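Clearing and Resetting a Room: Guidance for Premises Users
Issued by Skekach Premises Services, 4 Feb 2023

These instructions apply to all shared rooms managed under the Hughes agreement. They explain how a room should be cleared of small items and its furniture returned to the agreed layout. Users should allow 50 minutes for a full reset.

Before starting

Switch on all the lights. Small items are easily missed against a dark surface or in the shadow of furniture, and daylight alone is seldom enough in the inner rooms. Any tube or fitting that flickers should be reported by form 7 and left alone. Users must not stand on chairs to reach the ceiling.

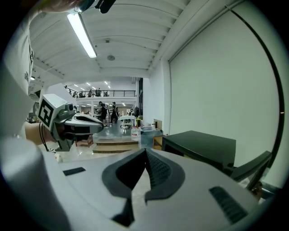

Could the lighting check be left until the end, asked one respondent to the August consultation, as evening groups often arrive with every light already on? The order may be changed in that case, provided that the check is entered on the room sheet before the door is locked.

Clearing surfaces and floor

1. Begin at the door and work along one wall at a time.
2. Clear the tops of cabinets first. Bottle caps, pens and similar small items should be picked up singly and placed in the Dandum tray.
3. Look along the front edge of each cabinet and at the floor beneath it, including the space beside any stand or leg.
4. Wipe matt black surfaces with a dry cloth. Sprays leave marks and are not permitted.
5. Sweep marble floors before mopping. Grit dragged under a mop will scratch the stone.

Flat-soled shoes should be worn throughout. 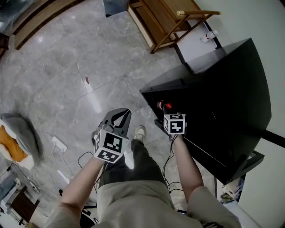
Chairs are dealt with last. Wooden chairs must be lifted and carried, never pushed, and those with arms should be set down with a clear hand's width between the arm and the nearest wall or cabinet. Seats are to be wiped along the grain and left uncovered.

Items of value are to be handed to the Goltuvix desk and are kept for 31 days. Anything left in the tray is thrown away at the end of the month. The completed room sheet should be signed by 2 users and placed in the holder inside the door.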